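3.2 Bedding and indoor humidity in the Grondthorpe flats

Bedrooms were treated separately from the other rooms because bedding takes up and gives off moisture over the course of a day. Of the 235 flats in the Grondthorpe survey, more than 90 had no window that could be left open at night, and in these the morning humidity readings were the highest of the whole set. Flats in the Cosgrove block, built before 2000 and never refitted, made up most of this group.

Each household kept a short diary for the month of February. Residents wrote down when the bed was made, when sheets were changed, and whether laundry was dried indoors. The diary was left out of the earlier Plemska study, which relied on wall sensors only, and we think this explains part of the gap between the two sets of results. Sensors placed behind a headboard read higher than those by the door, but the difference shrank in homes where the covers were pulled back until midday.

Fabric type had a smaller effect than expected. Cotton and mixed-fiber sheets gave nearly the same readings once room size was taken into account. Pillows were harder to compare - many households could not say what the filling was - and we dropped filling from the final model. Mattress age was kept, although the answers were often guesses.

Drying laundry in the bedroom mattered more. Households that did so on 2 or more days a week had damp outer walls more often, even where the heating was on. Several residents noted that they sorted and folded on the bed for lack of any other flat surface, so clean laundry and bedding shared the same spot for hours. We recorded the bed as a work surface in such cases. Figure 4 shows a bed with a gray sheet, green pillows and a white plastic basket with perforated sides.

Figure 4. Basket on a bed. Open-topped containers were coded separately from closed ones. 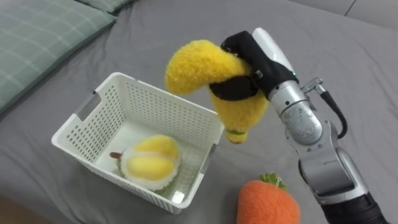
3.3 Heating patterns

Heating was logged with the Jimero meter, which stores one reading per hour. Meters were fitted in the hallway of each flat and left in place until the diaries had been collected.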